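From: Dymphna Keane
Date: Friday, January 21, 2022
Subject: Re: [packaging-reuse] Sorting rules for mixed tabletop items

> The draft says to sort by material first and by label condition second.
> Our group at Zwane found that slow. We had 254 items in the January
> batch and spent most of the time arguing over labels. Could bottles
> with a full printed label go straight to one tray, and everything else
> be sorted by shape?

I would keep material first, with one change. On our last run at Vurnero we logged 91 items from shared tables, and 23 of them went to the wrong tray on the first pass. Nearly all of the errors were clear bottles with pale labels, which people read as unlabeled from arm's length. Cups and flat discs gave no trouble.

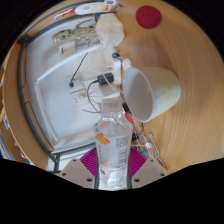 Label coverage needs a definition that does not depend on how well the label stands out from the plastic. I propose that any printed motif, text block or code panel on the body counts as a label, whatever the background. On the bottle here the label is mostly clear and whitish, and the orange motif at left and the dark print down the right side are what give it away. Under the current wording two sorters could reasonably disagree on it. Under mine it is labeled.

Caps are a separate matter. Print on a cap is often too faint to read, so I would not record it at all. Log the cap color and whether it screws on – nothing more.

On shape: the Skudetti sheet has one class for open vessels and does not say whether a cup lying on its side is logged as found or stood up first. We log as found. Faceted pieces have no class on that sheet, and I have been entering them under "other, rigid". If Alinetti has a better code, please post it.

The tray limit stays at 70 items. Past that the lower layer gets scuffed and the labels have to be checked again.

I will put the revised wording for sections 2 and 4 in the shared folder. Comments to the list, please, and not to me directly.

Dymphna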